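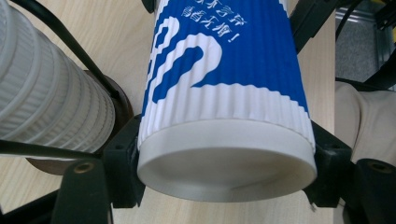

Becher mit blauer Riffelmanschette, unten weißer Rand

Werkstattbuch Stimwood, Färbeküche
Mai 2026, Samstag

Heute wieder an der Indigoküpe, und zwar an der großen, die wir im April angesetzt haben und die mir seitdem mehr Kopfzerbrechen macht als alle anderen Töpfe zusammen. Ich schreibe das ausführlich auf, damit Nerea am Dienstag weitermachen kann, ohne mich anrufen zu müssen (obwohl ich mich ja freue, wenn sie anruft, das weiß sie).

Stand heute früh: Küpe grünlich-gelb, wenn man den Schaum zur Seite schiebt, oben eine schöne kupfrige Haut, Geruch in Ordnung. Temperatur war über Nacht auf 19 Grad gefallen, das ist mir für die Fruktoseküpe zu wenig. Also Wasserbad drunter und langsam hochgeheizt, dabei in aller Ruhe gefrühstückt und die Strangliste vom letzten Mal nachgetragen. Kalk habe ich nur eine Messerspitze nachgegeben. Beim vorigen Mal war ich zu großzügig, und die Wolle hatte danach diesen stumpfen, kratzigen Griff, den man auch mit dem liebevollsten Essigbad kaum wieder wegbekommt.

Gefärbt wurde das Vídalín-Garn, einfädig, ungefärbte Partie 3887. Insgesamt 339 g trocken, vorher mit Clinar gewaschen und lange gewässert. Ich hatte wirklich Angst um das Garn, einfädig verfilzt ja schon, wenn man es schief anschaut, aber es hat sich brav verhalten. Wichtig war wohl, die Stränge nur an einer Stelle abzubinden und beim Eintauchen nicht zu drücken. Ich habe sie diesmal am Rand hineingleiten lassen und dann die Finger stillgehalten – eine Übung in Geduld, für mich jedenfalls.

Erster Zug kurz, danach an die Luft, bis kein Grün mehr zu sehen war. Dann der zweite, dann der dritte, dazwischen jedes Mal gut auslüften und die Stränge wenden. Nach dem zweiten Zug waren zwei Stränge am Knoten heller, die habe ich für den dritten neu gebunden. Der schmale Strang ganz hinten auf der Stange hat nur den ersten Zug bekommen, das ist Absicht, den brauchen wir als hellste Stufe für den Schal.
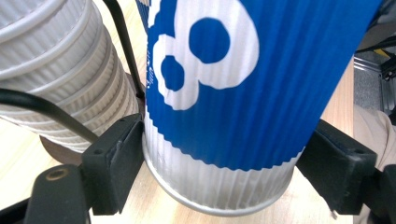 Beim Farbton sind wir mit dem dritten Zug ungefähr dort, wo ich hinwollte, nämlich bei einem ruhigen, leicht grauen Mittelblau. Die Kundin aus Clullomlow hatte um ein »richtig kräftiges Blau« gebeten, und darüber grüble ich seit Tagen. Wenn sie damit so ein Blau meint wie auf der Bechermanschette, so ein sattes, gedrucktes Blau neben reinem Weiß, dann muss ich ihr freundlich schreiben, dass Indigo auf Wolle das nicht hergibt. Man kommt tiefer, ja, aber dann wird es dunkler und nachtblau, und dieses Leuchten bleibt aus. Ich möchte ihr deshalb lieber drei Probesträngchen schicken, sie ans Fenster legen lassen und erst dann weiterfärben.

Spülen: zweimal klar, dann Essigbad, dann noch einmal klar. Das letzte Wasser war noch ein wenig bläulich, das beobachte ich. Reibprobe mit weißem Baumwolllappen mache ich erst, wenn alles durchgetrocknet ist, vorher sagt sie wenig aus.

Noch offen:
Etiketten für die Stränge, bitte mit Zugzahl
Kalk nachbestellen, die Dose reicht noch für einen Ansatz
16 Musterkärtchen zuschneiden, fester Karton liegt im unteren Fach
Küpe am Montag nur umrühren und zudecken, nicht färben

Nerea, falls du beim Umrühren einen Bodensatz hochholst, lass ihn bitte über Nacht wieder absinken, bevor du etwas eintauchst. Und schau dir den linken Strang auf der Stange an, der mit dem roten Faden. Der ist an einer Seite minimal wolkig geworden, und mir gefällt er so gut, dass ich ihn am liebsten gar nicht nachfärben würde. Schreib mir drunter, was du meinst.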